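About Starkgate Handwriting School

Starkgate started with one evening class in a borrowed room above a bakery on Vaughan Street. The class was meant to run for a single winter. People kept coming back, they brought their sisters and their neighbors, and by April we had a waiting list and a kettle of our own!

We teach handwriting to adults and older children. Plain, readable, everyday handwriting is where everybody begins, and lots of our students are happy to stay right there. Others go on to italic, to copperplate, or to the round school hand that our Jatov course is built on. You don't need to be artistic. You don't need a nice pen either - a gel pen from the corner store will carry you through your whole first term.

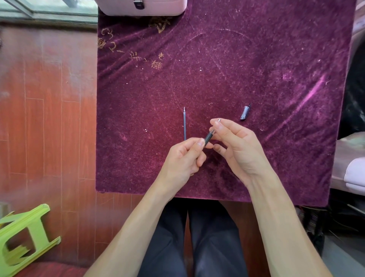
What a term looks like

Terms run for ten weeks, with one class a week at 6:30 in the evening. The first 5 weeks are all about letter shapes and spacing. We slow right down, we use wide lined paper, and we talk a lot about where the elbow goes (it matters more than you'd think). After that you pick a project. Past students have copied out family recipes, addressed wedding invitations, kept a garden diary and written long overdue letters to old friends. One group decided to write only to each other for a month and still does.

Left-handed students are very welcome. We have slanted boards, a separate set of practice sheets, and two teachers who are left-handed themselves and have strong opinions about paper angle.
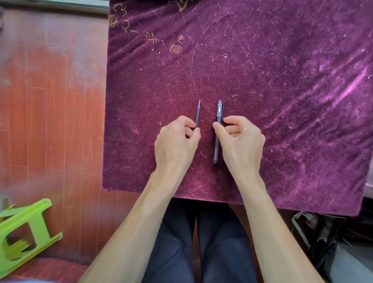
Starkgate Handwriting School | Adult Beginners Department

Adult Beginners is our biggest department and the one most people meet first. Some 80 students come through it each year, from teenagers getting ready for college to grandparents who want their birthday cards to be read without help. Classes stay small so that a teacher can sit down next to you and watch how you form a letter. That's where most of the real progress comes from, and it's a joy to see somebody's lowercase g suddenly settle down after weeks of wobbling.

There are no grades. At the end of term you get your first page and your last page clipped together, and that's it. Most people stare at them for quite a while.

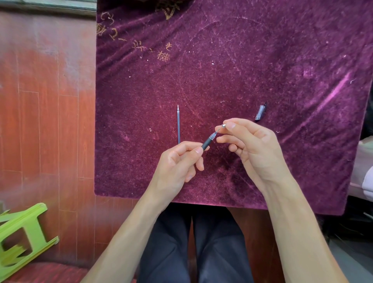 A gel pen barrel in hand, on purple velvet.

Our library

Over the years we've gathered more than 2,000 copybooks, penmanship manuals and sample sheets, nearly all of them donated. Students can borrow two at a time. The oldest ones stay in the reading room, but please do ask to see them, we love getting them out. The Floveo shelf, named for the stationery shop that gave us its old stock of school exercise books when it closed, is a favorite with people who learned to write from those same books.

We're always glad to be offered more, especially copybooks with somebody's actual homework still in them. Blots and crossed-out lines are fine with us. 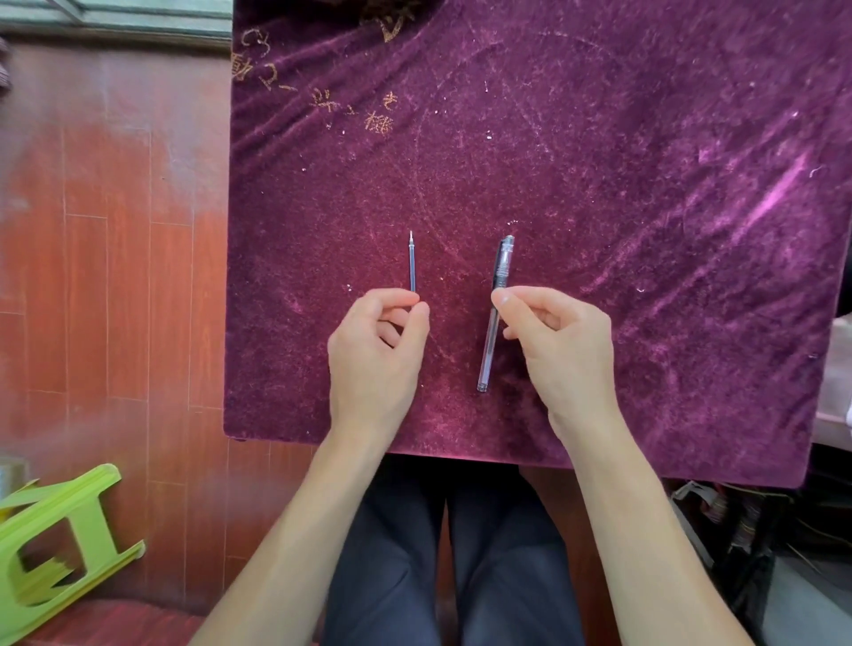 Spelling mistakes too, for that matter. A page where a child has clearly run out of patience halfway down teaches us plenty about how writing used to be taught.

Visiting us

The front room is open on class evenings from 5:45, and you're welcome to come in, try a practice sheet and meet a teacher before you sign up. Enter through the green door on the bakery side. New beginner groups start in January, April and September.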